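3/16/24

Saturday, and I spent it reading rollouts again. Kiani is very pleased with the Muvstead result. 141 simulated episodes, policy trained on nothing but rendered rooms, and the line in the draft says it "generalises to clutter". I am not so sure it does. I went through the log by hand with a pot of tea and my own tally sheet, because the success flag only asks whether the fingers are closed on something when the clock stops. A crate held at a silly angle scores the same as a crate held well.

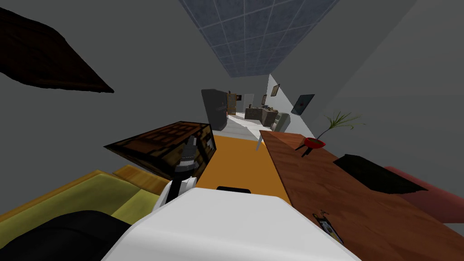
Halldóra Kirkegaard wrote back within the hour that I was being unfair, that a grasp is a grasp, and that placing was never part of the claim. Fine. But then the title should say grasping, and the title says household tasks. She also says the camera views are meant to be awkward, as it makes the policy less fussy about where level is. I'd like to see that tested before it goes in as a fact. Nobody has run the same seeds with the views straightened, which would cost us one night on the cluster.

What bothers me more is the choosing of seeds. 30 were thrown out in January as "bad starts" and I can't find who decided or on what grounds. Prarnholm used to publish theirs, warts and all.
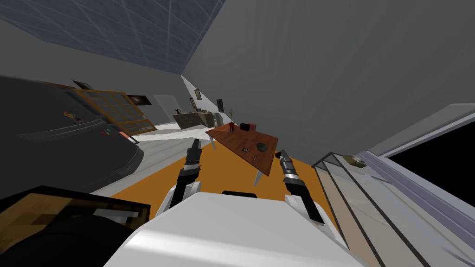

So I wrote a rule and stuck to it: any start where both arms are free and the table is in view counts, whatever comes after. By that rule 18 of the discarded ones should go back in. I haven't told Kiani yet. Monday.

Also asked Rorna for the raw finger widths, which I should have done weeks ago. Without them I am judging grasps by eye and I don't trust my eye any more than I trust the flag.
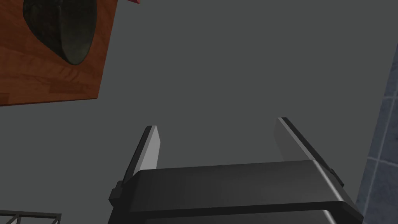
Gripper view, fingers apart, nothing between them.

Bed late. Must ring Mum.

3 comments

Tobb: Did the 18 change the headline number or not? You can't leave it there.

marshlight: Same problem with our flag. We ended up making it check for a lift as well.

Tobb: A lift check would be a start, yes.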